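Handout 4 - Open day at Zomau, simulation hall
Bring this to the seminar, we start from the questions at the end

Background, short. Zomau trains its home robots in simulated rooms before anything runs on hardware. The simulator is called Brinar, the navigation software on top is Flirkance. On the open day we got the morning session, doors at 9:30, demo stations until noon. Get to the front if you go next year, the screens are small.

1. Bedroom station

Task given as a word, e.g. "bat", and the agent has to go and stop next to it. Objects get placed by script. The script checks for collisions but not much else, so a bat can end up half on a bed and half over the floor - physics is switched off for loose items in this task.
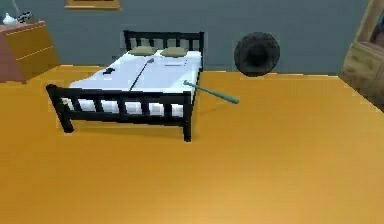
Fig. 1. Bedroom in Brinar, baseball bat at the right side of the bed.

Note the thin things on the bedding. Thin + dark is the hard case for the detector, they said so themselves. Set has 2,096 placements over 375 rooms. Each episode is capped at 1,000 steps, after that it counts as a fail.

2. Ball station

Same agent, different room. Target is one ball. Sounds easy. Problem is distance: at low resolution a small ball is only a few pixels, and the agent has to keep hold of it while turning. Write down the two error types from the talk:
- stops too early (depth estimate off)
- sees it, turns, loses it, starts exploring agian
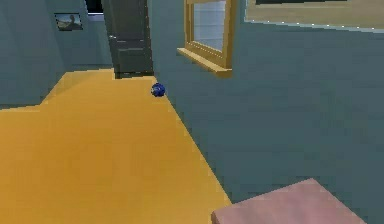 Fig. 2. Blue ball on the floor, short of the door.

Stair-step edges where floor meets wall are from the rendering. Somebody in our group asked whether this hurts training. Answer was a bit, less than you would think, and going to higher resolution costs too much time per run.

3. Exploration, no target in view

Most useful part for the exam. The agent gets a wall and a bit of floor and must pick a direction. Flirkance keeps a map of what has been seen and heads for the border of it (frontier, see handout 2). Textured walls give the matcher plenty to hold on to, flat painted ones dont.
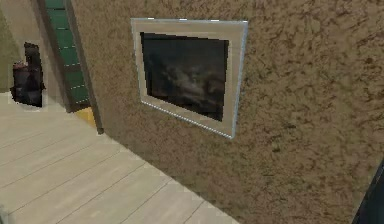 Fig. 3. Mottled wall with framed picture, more of the room past the corner.

Which way would you send it? Mark your choice on the printout. The Segers planner from week 3 would score the gap beyond the corner highest, check this yourselves with the formula.

For the seminar
- why cap the steps at all?
- would 800 steps change the ranking, or just the totals?
- one page on Fig. 2, depth error only

Slides from Zomau go up in April, if they send them.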